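Recrutamento de participantes: estudo sobre conforto térmico e ruído em cabines de ônibus rodoviário

O laboratório Amance, em parceria com a operadora Kendico, seleciona adultos para um ensaio sobre a influência da vazão de ar e do nível de ruído na fadiga percebida em viagens longas. Os dados servirão à revisão dos parâmetros de ventilação da frota noturna.

Requisitos: ter entre 18 e 60 anos; ter feito ao menos uma viagem rodoviária noturna no último ano; não usar aparelho auditivo; não estar em tratamento de labirintite ou enxaqueca crônica.

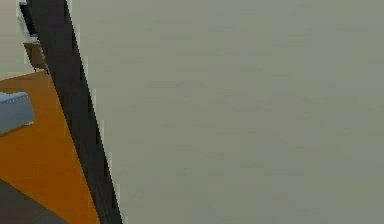

Cada participante cumpre 2 sessões, em semanas distintas, com início às 19h. A sessão compreende audiometria tonal, permanência sentada com registro de frequência cardíaca e temperatura cutânea, e questionário de fadiga. A ordem das condições de vazão é sorteada e não é informada ao participante. Não se permite cafeína nas seis horas anteriores.
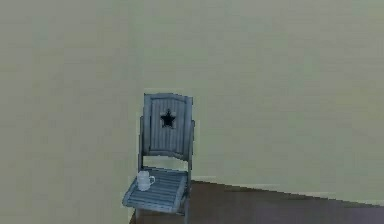 Cadeira dobrável de ripas, em tom cinza-azulado.

A compensação é de R$ 342 por participante, paga após a segunda sessão. Quem desistir depois da primeira recebe metade do valor. O transporte é reembolsado mediante recibo.
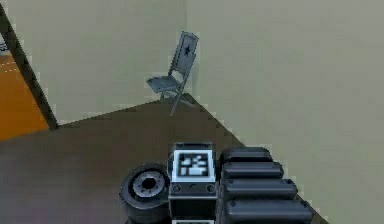 A fadiga é avaliada por escala visual de 26 itens, antes e depois da permanência na cabine. O preenchimento é individual, em papel, sem limite de tempo. Entre as duas aplicações há um intervalo fora da poltrona, em assento rígido do tipo dobrável, de metal cinza, com uma pequena estrela escura no alto do encosto. Durante o intervalo não é permitido usar o telefone.

Responsável técnica: Carla Mansour. Inscrições pelo formulário na página do laboratório, código do estudo 890, até o fim de março. Os selecionados serão contatados por telefone para agendamento.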